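Tonitz Two-Finger Gripper Kit
Tabletop handling for small arms, with the wrist camera included

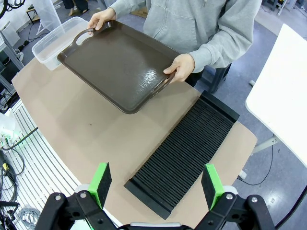
Ľubomír Vondráček wrote to us that he had the kit on his arm before lunch and spent the rest of the day picking up everything in the kitchen drawer. He wanted to know whether the finger pads could be swapped without taking the whole gripper down. They can! Each pad slides off once you loosen its screw from the back, and the camera stays where it is.

We love this kit, and we've been living with it since February. It's the one we reach for when somebody wants to teach an arm everyday jobs: trays, boxes, lids, folded cloth, the sort of thing that gets handed across a table all day long. The two fingers stay parallel through the full stroke, so a thin rim gets held as squarely as a thick block, and the soft pads take up a little unevenness on their own.

The camera sits at the wrist and looks out past the fingers. You get the table, the parts on it and whoever is working across from the arm, all in one view. Having the fingertips always in the picture is a bigger help than we expected (our first setup had the camera off to one side, and lining up a grasp from there was a real chore).

What comes in the box
Gripper body with both fingers fitted
Wrist camera and bracket
One spare pair of pads
8 mounting screws and a hex key
Cable, with clips to run it along the arm
Printed setup card

Good to know
The pads grip best when they're clean. Wipe them with a damp cloth and let them dry – no solvents, please, they turn the surface slick. Smooth, shiny things like serving trays want a slower close than cardboard does. Start at the lowest force setting and work up from there.

Maximum load is 600 grams with the standard pads. For anything heavier, look at the Trunmont wide fingers, which bolt to the same body and are sold separately.

Fit
The standard plate fits the Hudec bench arm and the Menulcombe desktop arm as they come. Other arms need an adapter, so send us your flange drawing and we'll tell you which one. Plan on about 4 hours for a first install, including camera calibration. It goes a lot quicker the next time.

Software
The driver gives you open, close, position and force. Recorded sessions save the camera video and finger position together with matching time stamps. The November 2025 update adds a live preview while you record, which people had been asking us for ever since the first batch went out.

Warranty: 2 years on the gripper and camera. Pads are a wear part and aren't covered.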